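October, teleop notebook, sim kitchen

Start 8:40. Rowena on the headset, me on logging, Amado looking after the scene files. Goal for the day was to finish the demos for the sink-and-cabinet kitchen so Teodoro can start a training run tonight.

**Setup**

- Scene: Fleretti kitchen, layout 6, navy cabinets
- Controllers: the Vasić pair. Left one recalibrated before starting, it was drifting down when held still.
- Control rate unchanged from last week
- Logging to the Stivar disk. The old one is full and still needs to be copied off.
- Object placement randomized at every reset, seed written to the episode header

First half hour went to the clutch button. Rowena presses it to reposition her hand without moving the robot. On release the target jumped by a few centimeters, always in the direction she had moved. Graça found it: the offset was being stored one step before the button event was handled. Fixed in the controller node and tested with ten clutch presses in a row, no jump. Any demo from yesterday afternoon that has a clutch press in it should be treated as suspect. I have marked them in the sheet and left them out of the count.

**Morning demos**

Task was pick from the sink, place on the counter. Rowena is quick at this one now. The main loss is at the divider between the basins, where she comes in low and the wrist contacts it. The sim doesn't mind much, but the recorded joint torques spike and Teodoro's filter throws the episode out. I asked her to come in higher and pause before going down. Slower, but the filter passes almost everything.

Swapped operators at 10:30. Rosalinda took over and did the cabinet shelf task. She holds the controllers much closer to her body than Rowena does, so we had to raise the motion scale for her to reach the shelf without clutching. The scale is saved in the episode header, so replay should handle it. Replayed three of hers to check and they matched.

Two operators with different habits is good for the data, I think. Rosalinda goes around things, Rowena goes over them. Teodoro would prefer one style and says the policy averages the two and drives straight into the object. We agreed to train once on everything and once on Rowena only, then compare.

**Count at lunch**

| | episodes |
|---|---|
| kept, total to date | 287 |
| rejected by filter today | 23 |

Of the rejected ones, most are divider contacts from before we changed the approach. A few are timeouts. The limit is 3000 steps and the shelf task gets close to it if the operator drops the object and has to go back down for it. Not raising the limit for now. A demo that long is mostly recovery, and we want recoveries recorded as their own set.

**Afternoon**

Went through reset states with Amado before recording more. He steps through them with the robot parked and the target marker on, and we talk about which ones are worth an operator's time. Stopped on one with both shelf and sink objects in it.
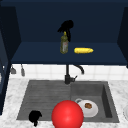
Reset check, layout 6: bottle and corn on the shelf, cup with the cookie in the right basin.

Discussed how to treat the cup. Rosalinda wants to take it by the handle. Rowena would grip the rim. With a cookie in play the rim grip has one finger close to it, so the instruction text needs to say which object is the target. At present the text generator only gives "pick up the object in the sink", and two operators could read that two ways. Amado will change it to use the object name every time.

For the bottle, grasp from the side, low on the body. Rowena tried one from the top by the cap and it swung on the way out of the cabinet. Kept that episode but tagged it. The corn is easier than expected if the wrist is turned before the hand enters the cabinet. Turning it inside costs a lot of time and usually a knock on the side panel.

Recorded until 4:15. Rosalinda's hands were tired by then and the last few demos show it, lots of small corrections near the grasp. Left them in for Teodoro to judge.

**To do**

- [ ] Amado: object names in instruction text, rerun on today's episodes
- [ ] Graça: unit test for the clutch offset
- [ ] me: copy old disk, then wipe
- [ ] Teodoro: two training runs, all operators and Rowena only
- [ ] ask Skollar if the replacement wrist straps have shipped
- [ ] Rosalinda: shorter sessions, swap every hour

Training run (all operators) started 5:05. Loss looked normal for the first few minutes. Checkpoints go in the usual folder. Second run is queued behind it.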